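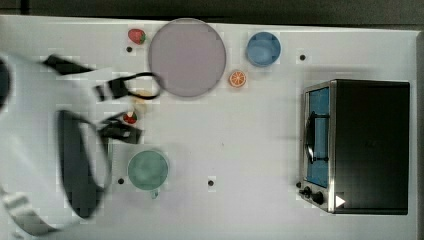
4. Mise en service de la balance Grustora 604

Le fabricant annonce une installation « en un geste ». Comptez plutôt une bonne demi-heure, application comprise.

4.1 Retirez la languette du compartiment à piles, puis attendez que l'écran affiche 0. S'il affiche 87 ou toute autre valeur, retournez la balance, remettez-la à plat et recommencez.

4.2 Posez l'appareil sur un plan dur. La notice d'origine prétend que les pieds compensent une pente légère. Je n'ai rien constaté de tel : réglez-les à la main.

4.3 Étalonnez avec la masse fournie. Elle est marquée 395 g. Vérifiez-la sur une autre balance si vous le pouvez – la mienne n'était pas conforme.

Attention : ne laissez rien sur le plateau pendant l'étalonnage. L'appareil accepte la mesure sans broncher et toutes les pesées suivantes sont fausses.

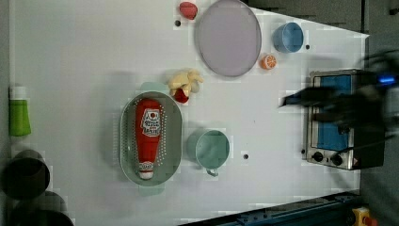

Elsie Mahuika signale que l'étalonnage saute aussi quand on change les piles, et qu'il vaut mieux le refaire à chaque fois, même si l'écran prétend l'avoir gardé en mémoire. Sa balance venait du lot Vollport, la mienne non. Même résultat.

4.4 Installez l'application Zotis. Elle demande l'accès à votre position et à vos contacts. Refusez les deux, la pesée fonctionne très bien sans.

4.5 Appuyez sur la touche d'appairage jusqu'au deuxième bip. Si l'application tourne plus d'une minute, fermez-la et passez à l'étape 4.6. Insister ne sert à rien.
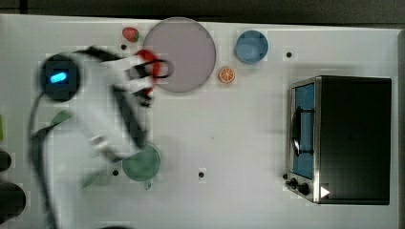
4.6 Pour une utilisation sans téléphone, maintenez TARE et UNITÉ enfoncées ensemble. L'écran propose g, ml et « portion ». Cette dernière unité n'est définie nulle part dans la documentation. Restez en grammes.

Note : le mode ml suppose que tout liquide a la densité de l'eau. Pour l'huile ou le miel, l'écart se voit dans la recette.

4.7 Pour tarer un récipient, posez-le, attendez que le chiffre se fige, appuyez sur TARE. Au-delà de 13 tares d'affilée, la mienne s'éteint. Le service Sheikh parle d'une fonction d'économie d'énergie – je veux bien le croire, mais elle ne figure pas au menu.

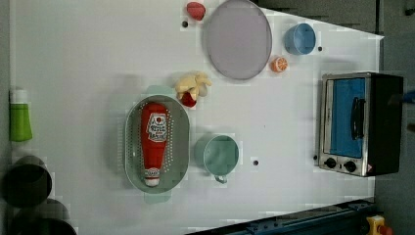 Rédaction : E. M. et l'atelier notices | Mis à jour le 28 septembre 2019

4.8 Nettoyage. Chiffon à peine humide, pas de vinaigre. Le plateau est vendu comme passant au lave-vaisselle, ce que contredit la gravure au dos. Fiez-vous à la gravure.

4.9 Rangez la balance sans rien empiler dessus. Si l'écran affiche Err au réveil, retirez les piles, attendez une minute et reprenez à l'étape 4.1.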